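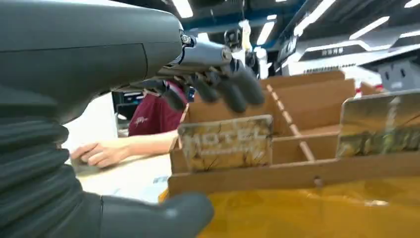 Packing bench, small signs: the HOTEL one in its divided box.

Packing check, Grewal stockroom, July
Done by me (Ramesh Pathak), just after the morning tea break

1. Box walls and base: OK. Cardboard's still nice and stiff, I gave it a good squeeze at the corners.

2. Dividers seated: OK, after a bit of persuading! One had ridden up, so I pushed it back down and it's behaving now.

3. Signs standing separately: OK. One to a compartment please, they scuff like mad if they rub together (ask me how I know).

4. Faces checked for chips: OK. The cracks on the HOTEL sign are part of the aged look, so don't reject it like I nearly did.

5. Box weight: limit is up to 60 signs a carton for the Asten order. I'd go lower, my back certainly would.

6. Bench covering: needs a look. I'd like the yellow laid flatter before we do the next 200.

7. Walkway behind the bench: FAIL, sorry. Two empty pallets, moved while I was there. Wycliffe Wanyama is finding them a proper home.

8. Tape guns: one blade guard missing, tagged and put in the repairs drawer.

Next check same time next month.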